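Uldale bottle placement study: frequently asked questions

What did the study test?
Whether a placement policy trained on one container transfers to others. The arm picks up a drink bottle and sets it in a shallow open box. Elif Naz Kahraman designed the task and Thomas Piras ran the trials.

How much training data was used?
1000 demonstrations, all recorded by teleoperation. We held back 28 objects for testing.

What does the policy see?
Only the wrist camera and the joint positions. There is no overhead view. With a bottle in the gripper, the cap takes up a good part of the view and the box is off to one side, so the policy has to place the bottle with the target partly hidden. 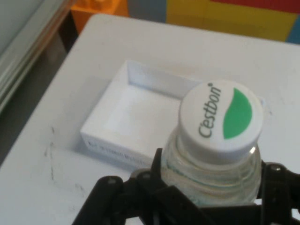

Why use clear bottles?
Depth sensors often fail on clear plastic. We wanted a color-only method to be tested on something hard.

How well did it work?
It placed 19 of the 28 held-out objects in at least two of three attempts. Most failures were late releases near a box wall.

Does box angle matter?
Yes. Success dropped by roughly a third when the box was turned to an angle not in the training set.

Can I use the code?
The training code is in the Widine repository. Model weights will be added in July. The gripper control code is kept separately and is available on request.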